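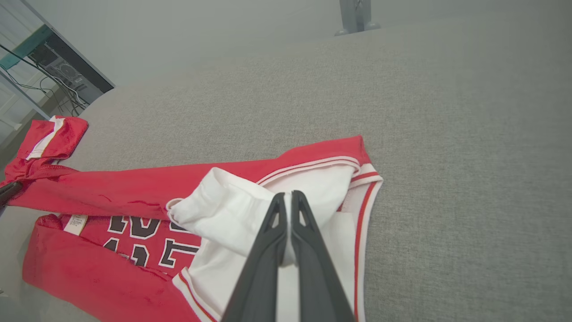 Third replica basketball jersey I've bought in two years and the first one I'd buy again. It's the Bralleck sleeveless, red, men's large, ordered in February and worn pretty much every week until now. Sorry if this is choppy, doing it on my lunch break. First thing people ask is the color and yes, it's a proper bright red, a bit glossy when the light hits it. Armholes have a white band with thin red stripes running along it, and the numbers are black with a white outline, big blocky ones. Looks better than the listing, which made it look kind of orange.

Fit first. I'm normally between a medium and a large. Large is right if you wear a T-shirt underneath, medium if you don't. Length is good, stays tucked if you tuck it. Armholes are deep like they should be but not so deep your whole side is hanging out. My old Dukel one was terrible for that.

Washing. This is what I really wanted to write about, as the last two died in the wash. 13 washes so far. Cold, inside out, gentle cycle, hung on the shower rail. No dryer, ever. Numbers haven't peeled. No cracks either, and I looked hard. The white trim is still white, which surprised me with that much red right next to it. I did throw a color catcher sheet in for the first 5 washes and the first sheet came out pink so DO NOT skip that. By wash four the sheet was clean.

The Dukel started lifting at the corners of the numbers by wash six. Had one from Dierckx too, nicer fabric than this to be fair, softer, but the trim went pink the very first time and never came back. Tried soaking it, tried the stain stick, nope.

Folding it is a pain. Slippery stuff. Fold it in half, turn around to grab a sock, it's slid open again. Straps flip over on themselves too. I lay it face down, sides in to the middle, then roll from the hem up. Rolled it stays put, more or less. Don't fold across the numbers and leave it under a pile -- mine got a crease right thru them after two weeks in the drawer under jeans. It came out after a night on a hanger but I wouldn't push it. A fat hanger, not a wire one, the wire ones poke little points into the shoulders.

Ironing: didn't. Label says cool iron, no iron on the print. I just hang it in the bathroom when somebody's showering and most of the wrinkles drop out. Not all of them. It's a jersey, who cares.

Stuff I don't like. The neck was scratchy until the third wash. One loose thread at the hem out of the bag, snipped it, it hasn't run. And it holds onto smell if you leave it balled up in a gym bag overnight, so hang it up as soon as you get home. A splash of white vinegar in the rinse fixed it the one time I forgot.

Shipping took 12 days from Stusisix, came in a thin plastic mailer, no box, folded right across the front of course. Their tracking page was useless, said "label created" until the day it showed up. Haven't needed to return anyhting so can't tell you about that side. When I ordered there were 229 reviews on the listing and half of them were complaining about sizing, so check the chart with an actual tape measure. The chest numbers on it matched mine when I measured flat.

Would I pay full price? Probably. I got it on sale. If you just want one to hang on a wall then get the Dierckx, nicer to touch and you won't be washing it. For playing in, this one.

Four stars, lost one for the neck and the mailer. Will update if the numbers start to go.

Posted June 2020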